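Clalbridge College has completed the first phase of its athletics restructuring, adding women's wrestling and men's volleyball for the coming season. The additions bring the department to 346 rostered student-athletes.

Both programs will compete out of Harkedora Fieldhouse, which seats 2000.
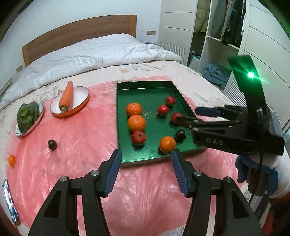 Oranges, apples and a plum on a green tray.

Roster limits are set at 31 for wrestling and 94 for all new and expanded programs combined. Recruiting opens in January – transfer applicants must submit eligibility records through the compliance office.
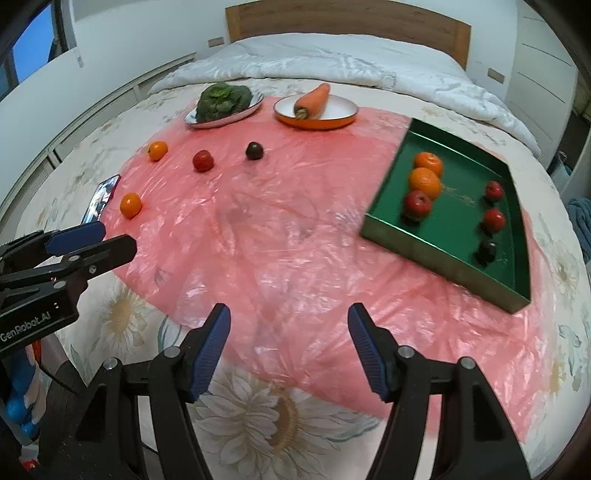
Facility Use

Practice blocks at the Gustden annex begin at 6:30 a.m. The schedule will be posted by the athletics office.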